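Home | Kitchen | Desk & Paper | Workshop | Storage

Sorting Out the Marker Pile

Markers end up everywhere. Tip them all out on the table before you decide where anything goes. Test each one on scrap paper. A dry-erase marker that only writes faintly can rest cap down overnight and be tried again in the morning. If it is still faint, throw it out.

Put the bins out while you sort, and keep permanent markers away from the dry-erase ones. Mixing them up is how whiteboards get ruined.
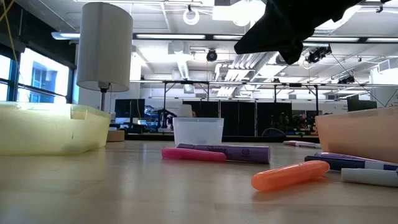
Onuoha wrote in to say that labels on the bins never lasted at her place, and that going by bin color worked better for the kids.

Either way is fine. Use whichever one people in the house will follow. Shallow bins are easier than deep ones, as you can see what you have without digging.

Dry-erase markers should be stored lying flat. Lay them side by side in a clear bin and leave some room so they lift out easily.
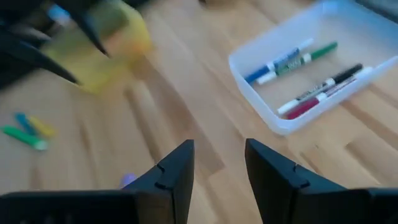
Keep the bin close to the board, with the eraser next to it. Go through it again in August, before school supplies go on sale.

Contact | © 2019 Sostdale Home Tips | Back to top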